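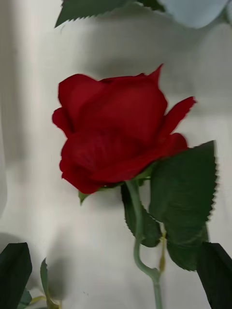 Flower Room Assistants Wanted – Seasonal, Part Time

Home | Hire | Events | Work With Us | Contact

4 min read
12 shares | 3 comments

Vonis rents out flowers and table pieces for weddings, dinners, shop windows and small stage productions. We are looking for people to join the flower room at our Ullthorpe workshop for the winter season. The work starts in November and runs for 4 months, with a chance of staying on after that.

Most of what we send out is artificial. Roses make up the largest part of it, and red roses go out more than any other color. We keep more than 200 single stems of red rose in the room, along with white, cream and two shades of pink. Each stem goes out on hire, comes back, gets checked and cleaned, and goes on the shelf for the next order. The flower room is where all of that happens.

What the work is

You will stand at a bench for most of the shift, with breaks. A tray of returned stems comes to you, and you go through it one stem at a time. You look at the bloom first. Petals get flattened in boxes and bent back by guests, and a good part of the job is opening them out again by hand so that the flower has its shape. Outer petals should curl outward. Inner petals should sit close together. A petal that has frayed or picked up candle wax means the stem goes in the repair tray.

Then you look at the leaves. Leaves turn backward, get tucked under each other or come away from the stem. You set them back at a natural angle, and if one is missing you note it on the tray card. The small green sepals under the bloom are easy to overlook and they do come loose, so please check them on every stem.

Stems should have a slight curve. New starters tend to pull them perfectly straight, and then a vase of them looks like a box of pencils. We will show you how much bend to leave in.

Dust is taken off with a soft brush. Marks are treated with a barely damp cloth. We do not use sprays or soak anything, and we do not use heat except for the small steamer, which only trained staff handle. You can be trained on it after your first month if you would like to be.

When a tray is finished it is sorted by color, size and grade:

Grade A – close viewing, table centers and bouquets
Grade B – arches, backdrops and anything seen from a few feet away
Grade C – filler and practice stock

You will also help make up orders. An order might be a single rose in a bud vase for each table at a restaurant, or it might be a full arch. Our largest order last winter used 700 stems and took 3 people two days to pack. Orders that size are rare. A normal day has several small ones.

Around the holidays we also take on greenery. The Condori garland range comes into the workshop in long boxes and has to be fluffed out, cut to length and tied. It sheds a little at first. Gloves are available, and most people wear them for this part.

The room

The flower room is on the ground floor, with a level entrance from the parking lot. The benches come in two heights and there are stools for anyone who needs or prefers to sit. Light is from windows on one side and daylight lamps over the benches. The room is heated, but the loading door opens often during the packing hours, so bring a layer.

There is a shared kitchen with a microwave and fridge. Food and drinks stay in the kitchen. Coffee on white petals cannot be fixed.

Hours and pay

Shifts are 4 hours, either morning or afternoon. We ask for at least 3 shifts a week and can offer more in the busiest weeks. Pay is hourly and is the same for all new assistants. The current rate is on the sheet we send out with the application form. Training shifts are paid in full. Packing shifts that run into the evening are paid at the higher evening rate, and you will be asked in advance if you can do them.

The Skorkik bus stops across the road from the workshop. Parking is free but limited in the afternoon.

What we are looking for

You do not need floristry experience. Some of our best bench workers came from sewing, model making, bakeries and school offices. What matters to us is that you:

- can do small, repeated work with your hands and keep the quality even from first tray to last
- can tell close shades apart, as we have two deep reds that must not be mixed in one order
- will write down a fault when you see one, including one you caused
- can lift a packed box of stems, which is bulky but fairly light
- turn up when you are on the schedule, or call early if you can't

Some knowledge of how real roses grow is useful. Customers often ask us to match fresh flowers, and it helps to know that a half-open rose leans a little, that its leaves have toothed edges, and that they do not all face the same way. If you garden, please say so on your form.

The job may not suit people with a strong dust allergy. Masks are provided, and we are happy to talk it over before you apply.

How to apply

Ask for a form through the Contact page or pick one up at the front desk. Forms should reach us by Oct 7, 2026. We do not need a cover letter. There is a box on the form for anything you have made or mended by hand – a few lines is plenty.

If your form is a good match we will invite you in for a paid trial of one hour. You will be given a tray of mixed stems to check and shape, and someone from the room will work next to you and answer questions. Speed is not part of the trial. Bring reading glasses if you use them for close work, and wear closed shoes.

We reply to every form, usually within two weeks. People we cannot place this winter can ask to be kept on the list for the spring wedding season, when we take on a second group for the same kind of work.

12 shares | 3 comments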